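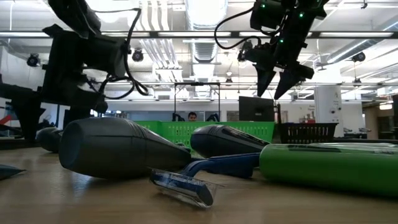 Disposable razors in carry-on – does the guard matter?

tendlow_flyer
Regional hop out of Nokstead in February, carry-on only. Packing one disposable razor with the clear guard fitted, plus shampoo and body wash. The charter operator's sheet says "no exposed blades". My reading is that a fixed cartridge isn't an exposed blade with or without the guard. Has anyone had one pulled?

gate827
Fixed cartridge disposables are fine on every domestic route I've used. The restriction is on blades that can be removed, so double-edge and straight razors go in checked bags. The guard is irrelevant to the rule. It stops the head shredding your toiletry bag.

mapleledger
Disagree in part. The guard is irrelevant to the published rule, but the operator can set tighter conditions than the screening authority. If the sheet says "exposed", an unguarded head gives the agent something to argue with. Leave it on.

gate827
An agent at the counter has no say over screening.

mapleledger
On a charter they have a say over boarding. Read the conditions of carriage.

Cold_Tap
The bottles are more likely to cause trouble than the razor. What volume are they? The limit applies to the size printed on the container and not to what's left in it. A big bottle with a centimetre of shampoo in the bottom still fails.

tendlow_flyer
Both are full size. I had assumed domestic was exempt from the liquids limit.

Cold_Tap
Depends on the country and sometimes the terminal. If domestic and international passengers share a screening point, the stricter rule can apply to everyone. Check the airport page as well as the airline's.

quillback
I keep a log of toiletries by weight (yes, really). My full wash kit was 827 g with retail bottles. Decanted into travel sizes it came to 129 g, razor included. On a small aircraft with a strict cabin allowance that's worth doing whatever the liquids rule is. I use the Canden flip-tops. Three trips, no leaks, but leave an air gap at the top and squeeze it out before closing.

gate827
Flip-tops fail at the hinge. Screw caps only.

quillback
Mine haven't. Yours may have been overfilled.

gate827
Filled to the shoulder, as per the label. Two of them split.

Tăng
Solid shampoo avoids the whole question. Let the bar dry before it goes in the tin or it turns to paste.

tendlow_flyer
Rang the operator. Guard not required, "preferred". Liquids limit does apply at Nokstead because of the shared screening point, so Cold_Tap was right. I'll decant into screw caps and leave the guard on.

mapleledger
Get the liquids part by email. Phone advice is no use at the gate.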